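Grants > Funded projects > Gunn Valley > Progress reports

Search reports Enter keyword or postcode Go

Gunn Valley Groundwater Monitoring: second progress report to the Drereck Fund

Prepared by Gunvor Öberg, project lead. Checked by Borghild Engebretsen, data and quality.

Period covered: the second half of the first grant year, ending in August.

Summary

The monitoring network is installed and reporting. Of the 35 boreholes named in the grant agreement, all have now been surveyed and fitted with a pressure logger, apart from three on the Lallness side where access was agreed late. Those three are being dipped by hand once a month until loggers can be fitted. Spending is within budget. One milestone, the first water table map, has moved back by six weeks. No change to the total grant is requested.

Work completed

The wellheads were levelled to a common datum in the spring. Four of the older farm wells had no reliable reference mark, and a brass stud was set into the concrete surround of each. Two loops of the levelling run failed to close within tolerance and were repeated. The repeat runs closed, and the figures in the register are from the second survey only.

Manual dips were taken at every site on each monthly round. The difference between the dip and the logger reading is recorded as a drift check. Most sites stayed within 10 mm. Borehole 17, beside the Lallness road, drifted by 40 mm over the summer and its logger was swapped. The earlier record has been corrected on a straight-line basis and flagged.

Water samples were taken twice and sent to Sulico for major ions and nitrate. A total of 156 results have been returned and entered. Nitrate is highest in the shallow wells on the valley floor and falls off with depth, which agrees with the conceptual model in the original application. Two samples failed the ion balance check and will be taken again on the autumn round.

Data handling

Readings are collected hourly and sent in a batch at 02:00. The receiving computer is in the project office at Gunn and writes to a local disk, with a nightly copy held off site. The raw files are never edited. Corrections for air pressure and drift are applied in a separate step, and each corrected series carries the version number of the script that made it.

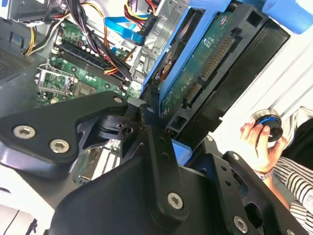 Air pressure is measured at one station only. Borghild Engebretsen compared this record with a portable barometer carried to the upper catchment and found an offset that varied with the weather by up to 6 mm of water. For seasonal levels this can be ignored. For the pumping tests it can't, and a second barometer has been bought from the contingency line at a cost of £300.

Gaps in the hourly record amount to under two per cent of the total. Most fall in a single spell when the mobile signal was lost across the upper valley. The loggers kept recording through that spell and the missing readings were recovered by cable, so the remaining gaps are true losses from flat batteries.

Milestones

M4, wellhead survey: complete.
M5, loggers installed: complete except for the Lallness sites.
M6, first sampling round: complete.
M7, second sampling round: complete, two repeats outstanding.
M8, first water table map: delayed by six weeks. The contours on the eastern side depend on the Lallness levels and a draft without them was judged too uncertain to issue.

Risks

Access remains the main risk. One landowner intends to bring a disused irrigation well back into service next season. It lies close to borehole 22 and would disturb the record there. We have asked for a pumping log and have had agreement in principle, although nothing is signed. If the log is not provided, borehole 22 will be dropped from the trend analysis and kept for chemistry only.

Battery life in the shaded upper sites is shorter than the maker's figure. Replacement has been brought forward from yearly to every eight months. The extra cost is small and is carried under consumables.

Budget

Staff time is slightly under profile owing to a vacant field post, now filled. Laboratory costs are on profile. Travel is over by four per cent as a result of the repeat levelling. We ask the Fund to approve a transfer from staff to travel to cover this.

Next period

Fit the remaining loggers. Carry out the two pumping tests on the valley floor. Issue the water table map and the corrected first-year data set. The third report will follow at the usual interval.

Related reports
Gunn Valley: first progress report
Gunn Valley: borehole register and datum notes
Lallness land drainage survey: final report
Drereck Fund: guidance on budget transfers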